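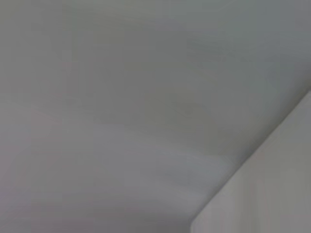

I have had the Tetwood teaching handle for three weeks, which is long enough to stop being polite about it. It costs $3,150 with the wrist camera and the recording software. The older kit from Cekance, which I used before it, cost a good deal less and had a worse name for reliability that I never saw any proof of.

The pitch is simple. You hold the handle, you do the job, and the arm across the room does what your hand does. The software saves the motion and the wrist video together, and later you train on both. No code, says the box. That part is true until you want to change anything.

## Getting it going

Setup took me most of a Saturday. The handle paired on the first try. The arm did not, and the manual sends you to a page on calibration that assumes you have already calibrated. I got through it by ignoring step two and holding the arm upright by hand while the lights blinked.

The handle itself is good. It has real weight, the trigger has a long, even pull, and my wrist didn't ache after an hour. If Tetwood sold the handle alone for a third of the price, this would be a much shorter and kinder review.

## The lag

Tetwood says you "won't notice" the delay. I noticed it. Slow moves are fine. Speed up at all and the arm is still finishing your last idea while you are on to the next one, so you start waiting for it, and then your recordings are full of waiting. A robot trained on those will wait too. Mine did, at every corner, like a nervous driver.

You can trim the pauses afterward in the software. Doing that for 20 recordings took me longer than making them.

## The wrist camera

My biggest complaint is what you get when the arm swings or comes in close to something pale and plain. There is very little in the picture for a person to use, and I have my doubts about how much a model gets out of it.

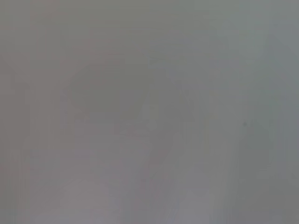 The software will happily keep all of it. There is a "quality score" next to each recording, and I never worked out what it measures. One of my worst runs scored higher than my best. I ended up scrubbing through every clip myself and cutting the useless stretches, which is the job I thought the score was for.

Henok Mersha, who has taught more arms than I have, told me to add a second, fixed camera and lean on that. Good advice, and it helped. But it means another purchase, another cable and another calibration page, and none of it is mentioned on the Tetwood site.

## By hand instead

You can also skip the handle, put the arm in free mode and push it through the task. I liked this more than I expected to. There's no lag, obviously, and you feel it when the joints start to bind. The catch is that your own arms and sleeves can get into the recording, and the elbow joint is stiff enough that small moves come out jerky. For big, simple motions I would pick this every time.

## How much teaching it takes

The brochure talks about learning a task "in minutes." I made 21 recordings of one short pick and place before the arm could repeat it with any confidence, and then I moved the bin a hand's width and it was lost again. Lekden's forum has a user claiming over 3,000 recordings for a single job. I don't know if I believe that, but it sounds closer to the truth than the brochure.

## Should you buy it?

If your work already pays for this sort of thing and you have patience for trimming clips, maybe. The handle is the best I've held. For a home shop or a small bench, I would look at the Kahsay rig first, even with its ugly software, or just push the arm around by hand and keep the money.

Mine is staying for now, mostly because the return window closed while I was still on the calibration page.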